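Print this page | E-mail this page

Household Goods and Toy Donations: Frequently Asked Questions

What can I bring to the Grilley center?
Small household items and toys that are clean and complete. Kitchen tools, plastic containers, balls and building sets are all fine. We do not take car seats, mattresses, paint or anything with a gas bottle.

Do I need to sort things first?
No. Household items and toys can go in together. Please take them out of bags and boxes so we can see what is there. Tape small parts to the item they belong to.

What are the gray bins for?
Mixed small items go into open metal bins. Large items such as chairs and lamps stay on the floor by the Sketwood entrance and should not be put in a bin. 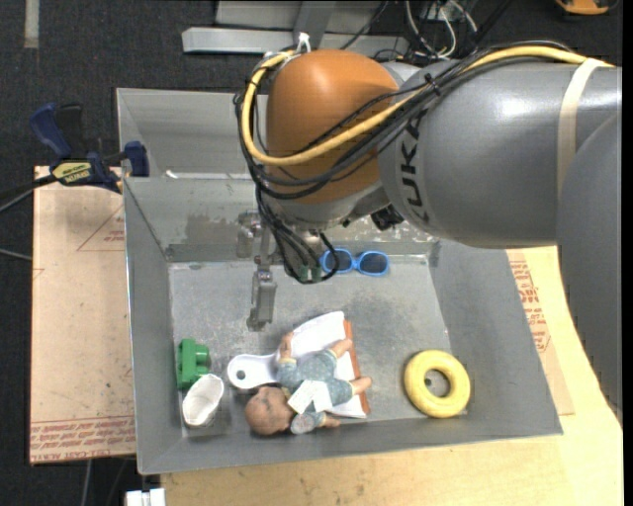 Household items and toys in an open metal bin.

How much can I drop off at one time?
Up to 14 items per visit without an appointment. For a house clearance, call the Taltamden office and ask for extension 121.

Are batteries allowed?
Please remove them. Loose batteries go in the tube at the front desk.

How long do you keep items?
Items are held for 29 days. After that, anything not placed goes to the Asadi shop. Donations cannot be returned once they have been accepted.

Are you open in the winter?
Yes. From October the center closes one hour earlier.

Last updated 13 July 2022

Print this page | E-mail this page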